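Gripper Shopping, Round Two: Gallery and Notes

Posted by Oana Grecu, equipment planning, Fedby teaching labs

We have money for hand-held grippers this year. It is less money than the people asking for grippers think it is. Before I sign anything I wanted the notes from our trials in one place, with prices left out (the vendors asked, and for once I agreed) and opinions left in. Margareta Husar ran most of the sessions. Pouran Kermani kept the log and disagreed with Margareta in the margins, so I have used both.

The question on the table is simple enough. Do we buy a class set of the hand-held tools now, or buy a few and put the rest toward arms next year? The department wants the class set. I am not convinced, and a brochure full of smiling engineers holding eggs has not moved me.

A word on how we got here. The first round was a mess. Two vendors sent demo units with no spare pads, one sent a case with the wrong charger, and the Kamard rep spent most of the morning on a slide about "scalable dexterity." We asked him what a replacement finger costs. He said he would get back to us. That was in July. Luminița Vlad has since written to him twice, and if anyone reading this knows what scalable dexterity is, she would like to hear from you too.

So for round two we wrote our own list. Ordinary objects, ordinary tables, ordinary rooms, and no vendor staff allowed to touch the tool once the session began. If a thing only works when the person who sells it is standing next to it, I would like to find that out before the invoice.

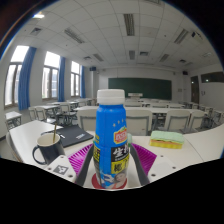

Soft pads are where I expect the running costs to hide, and they are the line that every quote so far has left vague. A pad is a consumable. Quotes treat it like part of the frame. Margareta likes the ribbed kind and says they forgive a sloppy approach, which matters with students. Pouran's margin note reads "forgive for how long?" and I am with Pouran. The tall blue bottle with the white ridged cap is a fair item to judge them on, being upright, glossy and easy to come at from both sides, but I would weight it low on the score sheet. A sponge is a different matter, and so is a mug with a handle, and both belong in any trial that is supposed to tell us something about wear. My budget line for pads assumes we replace them every term. If the vendor thinks that is insulting, the vendor can put a longer figure in writing.

The rest of the notes, by heading.

Quantity. The request is for 28 tools, one per student in the larger section. I don't see it. Students work in pairs for everything else in that course, including the things that are much more likely to hurt them. Pairs means 14. Add one spare and the order is 15, and I can defend 15 to anyone in the building. I can't defend 28 to myself.

Spares. Luminița Neagu asked for a full spare kit with each unit. I understand why, she is the one who gets the broken ones back in a shoebox. But full kits include parts we have never seen fail and leave out parts we have. We should order loose: pads, finger assemblies, screws, and whatever covers the wiring. If a vendor will only sell kits, mark them down.

Setup time. Every quote says setup takes minutes. Our rule for scoring is that the clock starts when the case is opened and stops when a person who was not at the training can record a usable grasp. Margareta thinks 20 minutes is a reasonable limit. I think it is generous, but I have agreed to it because she will be the one in the room.

Rooms. We don't have a dedicated lab for this and we are not getting one. Anything we buy has to live in a regular classroom, with desks, chalk, daylight and another class waiting outside the door. Please stop sending me quotes that include an enclosure. Please also stop sending me quotes that include "recommended lighting," with a price for the lighting that is close to the price of the tool.

Software. Indow bundles theirs for the first year. The second year is "to be discussed." I have been discussing second years with software companies for a long time and I know how that goes. For comparison purposes I am counting a license as a yearly cost from day one, bundle or no bundle. Nair charges up front, and their number looks ugly next to Indow's until you carry both out to the end of the equipment cycle. Then it looks a good deal less ugly.

Data. This is the part where the sales talk gets thick. We are told that recordings made by hand will transfer to an arm later with "minimal adjustment." Maybe so. I have asked each vendor to show us one task recorded on the hand-held tool and run on an arm, with an object we bring ourselves. One said yes. One said yes, with a list of approved objects attached. Kamard sent the slide again.

Warranty. Read the drop clause. Students will drop these. A warranty that excludes drops on a tool meant to be carried around in one hand is a strange document, and two of them read exactly that way.

Where that leaves the order. I am recommending the smaller number, loose spares, and nothing signed with Kamard until the finger price shows up. The money for arms stays where it is until I have watched a transfer demo with my own eyes and one of our own objects. Margareta still wants more tools than that and has said so in writing, which will go along with the quotes.

Comments to Oana before the next planning meeting. If you want to argue for the full class set, please bring the cost of the second year with you.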